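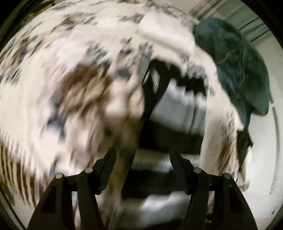

Anika Blackwood wrote on April 10, 2026:

> We want to turn the attached garage into a bedroom for my
> mother. The slab slopes toward the big door, and the kitchen
> floor is one step higher than the slab. Risico quoted us for
> pouring a new level floor on top of the old one. Munshi wants
> to build a wooden floor on sleepers, with foam between them.
> Both say the other way is wrong. The garage is 295 square
> feet. Has anybody on the list done it, and what did you choose?

Dear Anika, dear all,

I did this work two years ago in our house in Vullham, so I can tell you how it went with us. I am not a builder. I only read a lot and asked many questions, and I am afraid the men were a little tired of me at the end.

We chose the sleepers. Our slab also slopes to the door, as almost every garage slab does, and the difference from the back wall to the front was a little over two inches. The carpenter cut each sleeper as a long wedge, so the top was level and the bottom followed the slab. It took him a full day only for cutting. When you compare the two quotes, please ask Munshi if the wedges are in the price. In our first quote they were not, and we got an extra bill of 653 dollars for "additional floor preparation". I paid it, but I was not happy.

Before any wood goes down, you must know what the slab does with moisture. Tape a square of clear plastic on the concrete, close all four sides well, and leave it there for some days. We had drops under ours in the corner near the downspout. First we moved the downspout farther from the wall, then we waited until June and tested again. After that it was dry. Then came the Ovinar membrane, over the whole slab and up the walls a few inches, with the joints taped. I would not save money on this part. The sleepers should be pressure treated where they are near the concrete, also with a membrane under them.

About the poured floor I can say less. Our neighbors have it and it is very flat and quiet. But it stays cold under the feet if there is no insulation below, and it seems to me that your quote from Risico does not mention insulation at all. Maybe they forgot to write it, maybe they did not plan it. You should ask. For an older person who gets up in the night I would want a warm floor.
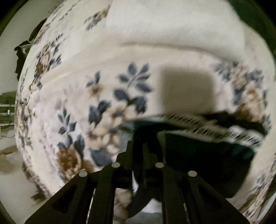 Anika Blackwood also asked, in her second message, if the opening of the big door can simply be closed with studs and drywall, and if the old door can stay outside so that the house looks the same from the street.

We wanted the same thing, and the inspector did not allow it. A bedroom must have a window that a person can climb out of, and ours had only a small high one on the side. So the big door went away, and there is now a framed wall with a normal window in it. The new wall needs to stand on something higher than the driveway – ours stands on a low concrete curb, poured in one morning. Without the curb the rain from the driveway would run directly against the bottom plate. Your town may have different rules, so please call the building department before you sign with anybody. Here the permit took 5 weeks, and they wanted a drawing with the floor height, the ceiling height and the window size.

Ceiling height was our other surprise. With sleepers, foam and subfloor we lost more than I had calculated, and under the beam we passed the inspection with very little to spare. Measure from the highest point of the slab, not in the middle of the room.

For the heating we extended nothing. The man who services our furnace looked at the duct plan and said the furnace would be too weak for one more room, so we put in a small separate unit on the wall. It is good enough. If I did it again I would put it on the long wall, as now it blows on the bed.

And the door between kitchen and bedroom: ours was a fire door with a self-closing hinge. After the change we were allowed to replace the hinges with normal ones, which for your mother will be much more comfortable. Check this with the inspector as well.

I still have the drawing we gave for the permit and can send it to you off the list if you like. The numbers on it are written by hand, but they are readable.

Good luck and many greetings from Vullham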